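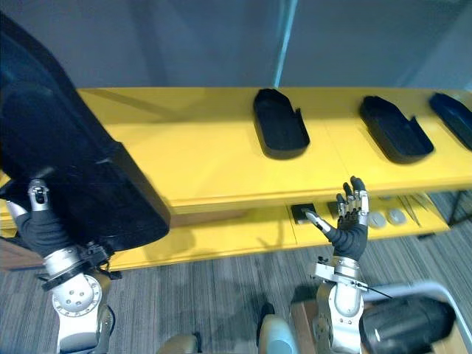 Black trays on a yellow shelf.

My first-night room check, with notes from Clandholm
Updated Oct 18, 2021

I stay in a lot of small inns and guesthouses, mostly the family-run kind in little towns where the last bus leaves before dinner. I love them! But old buildings have old wiring and odd staircases, so I run through the same list every time, before I unpack. The notes are from my last stay, 14 nights at the Lưu guesthouse in Clandholm, up the valley from Millov.

Getting out

1. Walk from the room to the nearest outside door. OK
Down one flight, left past the kitchen. I did it again after dark with the hall light off and it was a lot less obvious, so do it both ways if you can.

2. Find a second way out. OK, with a grumble
There's a back stair, but somebody had parked a drying rack full of towels at the bottom. I moved it, mentioned it at breakfast, and it stayed moved.

3. Exit door opens from inside without a key. FIXED
It didn't on my first night. You needed a key that hung behind the front desk, and the desk was locked up by nine. I asked and got my own copy the next morning. Please ask about this one, even if you feel silly.

4. Window opens and stays open. OK
Stiff. Lift and push.

Fire and fumes

5. Smoke alarm in the room, and the test button works. OK
Very loud. Warn the neighbors.

6. Carbon monoxide alarm anywhere there's a gas or wood heater. MISSING
The sitting room has a lovely old stove and no alarm. I carry an Irnuron travel one, so I put that on the bookcase and left them a note about getting their own.

7. Extinguisher in the hall, needle in the green. OK
The tag said it was last looked at in June.

8. Outlets and plugs. Look for scorch marks, wobbly sockets, a power strip plugged into another power strip. ONE PROBLEM
The socket by the bed was loose. I charged my phone at the desk instead.

Bathroom and stairs

9. Hot water. Run it and test with your hand before you get in. CAREFUL
Takes roughly 90 seconds to warm up and then it comes all at once.

10. Something on the floor of the tub to stop you slipping. MISSING
They brought a mat up when I asked.

11. Handrail on every stair, and give it a good tug. OK
Solid as a rock. The steps are steep, though – I went down in shoes, never socks.

Doors and valuables

12. Lock works from both sides. OK

13. Address of the place written down somewhere that isn't your phone. OK
I keep it on a card in my coat pocket.

The whole thing takes me 20 minutes, and less if the hallways are short. I told the owners about the stove and the socket the same evening, and they were perfectly nice about it.

Comments
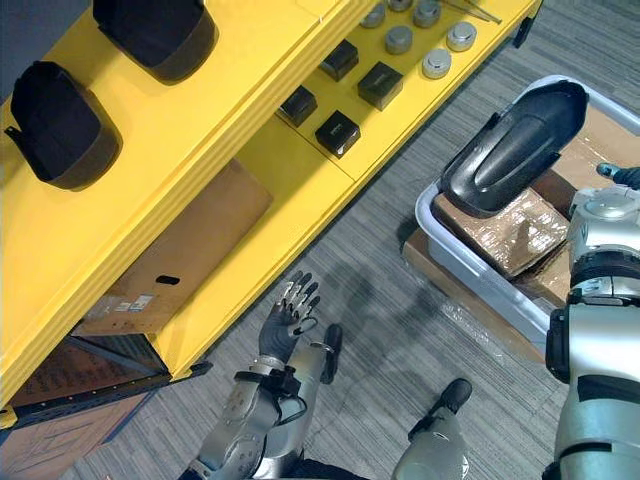

One reader wondered if item 6 is overkill in summer, when the stove isn't even lit, and said her own alarm once went off in a hotel in Millov because of a water heater in a closet.

I hadn't thought of water heaters! I've changed my own copy to say "anything that burns fuel, lit or not." I'd also add attached garages, now that I'm thinking about it.

Another asked what I do when the place fails item 3 and there's no one around to give me a key. I've had that once. I called the number on the booking, and when I got voicemail I took a room across the street.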